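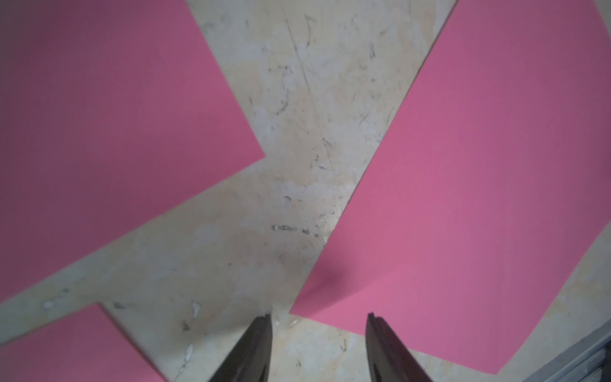
Introdução ao Design Editorial
Apontamentos da aula 4 – Papel: formato, gramagem e sentido da fibra

Docente: Nabil Saab
Apoio às aulas práticas: Jad Chamoun

1. Formatos

A série A parte de uma folha com um metro quadrado de área (A0) e uma proporção entre lados de 1 para raiz quadrada de 2. Cada corte ao meio, paralelo ao lado menor, dá o formato seguinte com a mesma proporção. O A4 mede 210 × 297 mm, o A3 mede 297 × 420 mm. Na prática isto quer dizer que uma maqueta em A4 pode ser ampliada para A3 sem alterar margens relativas.

A série B fica entre dois formatos A consecutivos e aparece sobretudo em livros e cartazes. A série C serve para envelopes: um C5 recebe um A5 sem dobra ou um A4 dobrado uma vez.

As gráficas trabalham com folhas maiores do que o formato final. É preciso contar com a sangria (normalmente 3 mm de cada lado), as marcas de corte e a margem de pinça, que é a faixa por onde a máquina agarra a folha e onde não se imprime. Quem desenha um caderno de formato pouco comum deve perguntar à gráfica, antes de fechar a maqueta, quantas páginas cabem na folha de máquina. Uma diferença de poucos milímetros pode duplicar o desperdício.

2. Gramagem e espessura

A gramagem é a massa por unidade de área, em g/m². Não é uma medida de espessura. Dois papéis de 120 g/m² podem ter espessuras bastante diferentes, consoante a calandragem e a composição da pasta. A relação entre espessura e gramagem chama-se mão (em inglês, bulk). Um papel com mão alta dá um livro mais grosso com o mesmo número de páginas.

Valores de referência:
Papel de jornal: 40 a 50 g/m²
Papel de escritório: 80 g/m²
Miolo de livro: 70 a 100 g/m²
Folheto: 115 a 170 g/m²
Capa mole: 220 a 300 g/m²

Exercício resolvido. Qual é a massa de 1.000 folhas A4 de 80 g/m²?
Uma folha A4 tem 0,210 × 0,297 = 0,06237 m². Multiplicando por 80, cada folha tem 4,99 g. As 1.000 folhas pesam então 4,99 kg. Convém fazer esta conta sempre que a publicação seja enviada por correio, porque a passagem de um escalão de peso para o seguinte altera o orçamento.

3. Sentido da fibra

Durante o fabrico à máquina, as fibras alinham-se na maioria com a direção em que a pasta avança. O papel dobra melhor e rasga mais a direito ao longo dessa direção. Com humidade, dilata mais na direção perpendicular.

Num livro, a fibra deve correr paralela à lombada. Quando corre na perpendicular, as páginas resistem a abrir, a zona da cola ondula e as capas empenam com o tempo. Este é o erro mais frequente nos trabalhos entregues nesta cadeira.

Três maneiras de verificar o sentido:
Curvar a folha com a mão, sem vincar, primeiro numa direção e depois na outra. A que oferece menos resistência é a direção em que a dobra fica paralela à fibra.
Rasgar uma tira em cada direção e comparar. O rasgão mais direito segue a fibra.
Humedecer um dos lados de um quadrado pequeno. O papel enrola e o eixo do rolo fica paralelo à fibra.

Marquem uma seta a lápis no verso antes de cortar. Depois de cortado em quadrado, o papel já não dá nenhuma pista pelo formato.

4. Papel de cor

O papel tingido na massa tem cor em toda a espessura e o corte não deixa aresta branca. O papel impresso ou revestido a cor mostra o miolo branco nas dobras e nos cantos – um defeito que se nota muito em capas escuras.

As tintas de impressão offset são transparentes. Amarelo sobre papel azul tende para o verde, e não há branco a menos que se encomende uma passagem própria. Para texto corrido sobre cor, usem preto e aumentem ligeiramente o corpo.

Os rosas e os vermelhos intensos costumam perder cor com a luz mais depressa do que os tons terra. Guardem as amostras numa gaveta fechada.

5. Trabalho prático

Cada grupo de 2 alunos produz um caderno de 20 páginas, cosido com ponto de três furos, em papel tingido na massa à escolha. O tema é a identidade de um café imaginário chamado Oretetti ou de uma livraria chamada Fokley. O caderno deve incluir:

Capa em papel com pelo menos o dobro da gramagem do miolo
Fibra paralela à lombada em todas as folhas
Ficha técnica na última página, com formato, gramagem e cálculo da massa do exemplar

Recordem que 20 páginas são cinco folhas dobradas ao meio. Ao encasar, as folhas interiores avançam em relação às exteriores, pelo que o corte frontal só se faz depois de coser.

A entrega é em março, na sala de oficina, com uma maqueta em branco e o exemplar final. A apresentação oral não passa dos 30 minutos por turma prática, incluindo perguntas. Dúvidas sobre costura e corte devem ser tratadas com Jad Chamoun nas aulas de oficina.

Para a próxima aula: ler o capítulo sobre imposição e trazer uma folha A3 dobrada três vezes, com as páginas numeradas a lápis antes de abrir.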